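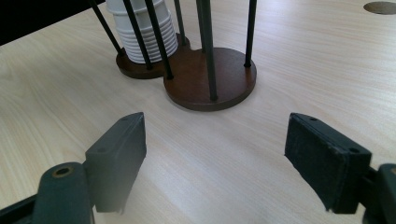
The cup stand on the desk, cups in. You can see how the dark wood base sits.

Search the archive Search Advanced search

Re: [breakroom] Where do you all keep the paper cups?

Hi all,

Sorry for the slow answer, I've been meaning to write this up since September and kept thinking I'd do it when the new cups came, and then the new cups came and I still didn't do it. So, quoting the original question so that people who joined after it can follow along:

> We moved floors and lost our upper cabinets, so the paper cups are now
> living in their plastic sleeve on top of the microwave. The sleeve
> rips, the cups roll behind the microwave, and somebody fishes them out
> and puts them back, which I would like not to think about too hard.
>
> I've looked at the tube dispensers that screw to the wall but our
> landlord is funny about holes. I've looked at drawers, but we've got
> exactly one and it's full of soy sauce packets.
>
> Is there something that just stands on a counter or a table and holds
> cups, doesn't look like a hospital, and doesn't cost a fortune? And do
> you stack them rim up or rim down? We've had words about this.
>
> Also, if anyone buys cups by the case, how big a case is too big? The
> supplier wants me to take 2,000 and I don't know where I'd put them.

OK, so, first question first. Yes, there is such a thing, and we have one! Ours is from Zarkari and it's a dark brown wooden base with black uprights coming out of it. The cups go down in between the uprights and stay there. That's the whole invention. No spring, no flap, no little lever that breaks off in week two (I'm looking at you, Govus wall tube, may you rest in the dumpster).

It lives on the long pale wood table by the window, near the round hole in the tabletop. I had it on top of the fridge at first, and I don't recommend that unless everybody in your office is tall. Down at table height people can see how many are left, and they take one from the top instead of grabbing at the middle of the stack and bringing half of them along for the ride. There's also the small matter that the wood on the base is darker than our table, so it's easy to spot when you come in half asleep wanting coffee. I thought I'd hate that it didn't match and I've come around completely.

Things I'd check before you buy one, from having gotten it a bit wrong myself:

Measure your cups. I know, I know. But we used to have the fat squat soup-ish kind and they would never have gone in. The ordinary small hot drink cup drops in fine. If you keep two sizes, the skinny ones will wobble in a holder meant for the wide ones, and you'll be happier with two holders or with giving up one size. We gave up one size. There was grumbling for a couple of days and then people forgot there had ever been a choice.

Measure the gap under your shelf too, if it's going under a shelf. You need room for the stand and then room for a hand and a cup coming up out of it. I left 7 inches clear above ours when it was briefly under the bookcase and that was comfortable. Less than that and people start tipping the whole stand toward themselves, and then you've got cups on the floor again and you're back at the microwave.

Look at the bottom of the base as well. Ours came with no feet on it and it slid on the table when you bumped it. I stuck on some of those felt dots meant for chair legs (a sheet of them cost next to nothing at the hardware store on Alvarado) and it's been good since. Cork would work. I tried a rubber mat before the dots and it collected crumbs like you would not believe, so skip that.

Now, rim up or rim down. I have been on both sides of this. For years I was a rim up person, mostly out of habit, since that's how they'd been in every place I ever worked. The trouble is that people put their fingers right inside to pull one off the stack, or pinch the rim, and that's the bit you're going to drink from. Rim down, you get hold of the bottom end and lift, and your hand only touches the outside.

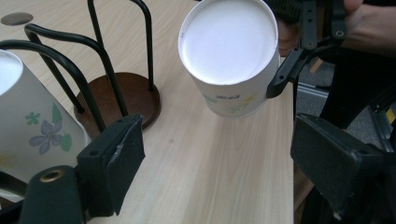
So I switched us over to rim down and just didn't say anything, and it took a while for anybody to notice. A few people still turn them back when they refill. You'll find cups both ways in ours on a bad day and I've decided it isn't worth a sign. We had a sign for the dishwasher and all it did was start arguments about the sign.

One real downside to rim down, so you don't say I hid it from you: if whoever refills puts the new ones down hard on top of the old ones, they jam. Two come up together, you shake them, one flies off. What helps is giving the sleeve a little twist and squeeze before you open it so the cups loosen up from each other, then feeding them in a handful at a time. Takes a minute. Don't cram it full. I fill it to somewhere below the top and leave the rest in the cupboard, and it's a lot less trouble than when I used to top it up to the limit on purpose so I wouldn't have to think about it for longer.

Also, wipe the thing now and then. Coffee drips run down the uprights and get into the spot where they meet the wood, and if you leave that it goes sticky and gray. Damp cloth, then a dry one straight after. I wouldn't soak the base or put it through the dishwasher, it's wood, it'll sulk.

As to the cups themselves. We get the Trirkus ones now, white with a flower print on the side, some greens and yellows and a sort of grayish lavender flower. I picked them because they were on sale and I was braced for complaints. What I got was people saying the kitchen looked nicer! I'm not going to claim that a paper cup changed anybody's life over here, but the plain ones always looked like we were about to take a blood sample, and these look like someone's having a birthday. They also show up better against a white counter, so fewer get left behind with an inch of cold tea in them. (Fewer. Not none.)

The case question. Please don't take the 2,000! Or at least don't take them until you've figured out where they'll sit, because it's a much bigger box than you think it is. We did it once. It came on a hand truck and spent the winter in the meeting room with a plant on top of it, and by the time we got to the bottom sleeves they'd picked up the smell of the carpet cleaner that was stored next to them. Paper soaks up smells. Keep them away from anything perfumed, and away from the coffee too if you're the sort of person who doesn't want their peppermint tea tasting of dark roast.

What I do now is order around 300 at a time, and that goes in the bottom of one cupboard with room left for the filters. It costs a hair more per cup and I've stopped caring. If your supplier won't sell you less than the big case, see if the office next door wants to split it with you. We did that one time with the people across the hall and it was fine, except that we then had to agree on a print, and that was a longer conversation than I'd expected.

Oh, and for the soy sauce drawer: a shoebox lid cut to size makes a pretty good divider, and you may find that once they're all lined up you can throw out the ones that have gone puffy. You might win back half a drawer. Stirrers could go in there, or the lids if you use lids. We don't, except when there's a visitor carrying something across the street, so ours are in an old cookie tin next to the sugar.

If anybody has found a good way to keep the sleeve closed after it's been opened, I'd love to hear it. I've been using a binder clip and it works all right until someone needs a binder clip. I did try folding the top under and sitting the sleeve on its own fold, but a tall sleeve won't stay up like that for long.

I can measure the stand properly if the person who asked still wants the dimensions, just write to me off list so we don't fill everyone's inbox with inches. I'm in most mornings before ten.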